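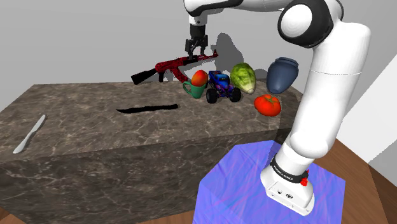
Sternolik folding workbench: a year and a bit in the shed

I bought the Sternolik bench the December before last, when the old sawhorses finally gave up and I was sick of cutting shelves on the back step. My shed in Brultthorpe is tiny (the mower lives on its side, that's how tiny) so whatever I got had to fold flat against the wall. I'd been tossing up between this and the Naciri, and I went with the Sternolik mostly for the colour. Yes, I know. Olive green, lovely.

Setting it up took me 20 minutes the first time, most of that spent on the legs. The instructions show the braces going on before the feet, and if you do it that way you'll be taking them off again. Feet first! After that it goes together without any swearing, and the spanner in the box is decent enough that I've kept it for the bikes.

The top is two beech boards with a gap down the middle that opens and closes with a pair of crank handles, so it doubles as a long vice. I love this bit. I've held doors in it, a cricket bat, half a bed frame and a very awkward piece of guttering, and it grips evenly as long as you wind both handles together. Wind one side and then the other and the jaw goes skew and sulks. The four plastic dogs that come with it are rubbish though — two snapped in the first month — and I've swapped them for a set of rubber-faced ones from Sinness, which fit the holes perfectly even though the packet doesn't mention this brand anywhere.

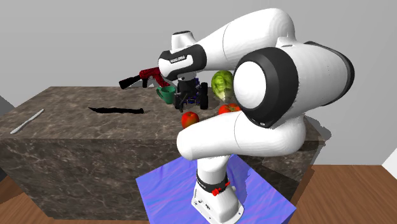
White arm folded up above its blue platform, red lever on the black band.

Now, stability. On concrete it's terrific. I've planed on it, leaned on it, stood on it to change a light globe (don't) and it hardly budges. On grass it's a different story, and on my sloping bit of driveway I have to shove an offcut under one foot, as there's no adjustment at all. For what they're asking I reckon one screw-out foot would've been fair.

It weighs 11 kilos, which I can carry under one arm as far as the front gate before I start looking for somewhere to put it down. A mate's Naciri is lighter, but it also walks across the floor when you saw, so I'm happy enough to lug the extra.

Other gripes: the folding catch is stiff and pinches, the little tool tray is too shallow for anything rounder than a pencil, and the ruler printed along the front edge has just about worn off. The beech has picked up plenty of glue and a few saw kerfs, all mine, and I gave it a sand and a coat of oil over the holidays and it came up beautifully.

Would I buy it again? Yep, in a heartbeat, with the rubber dogs in the same order. If you're always working on uneven ground, have a go of one in the shop first and see how you feel about the feet. Four stars from me, and I'd make it five if they sorted that catch.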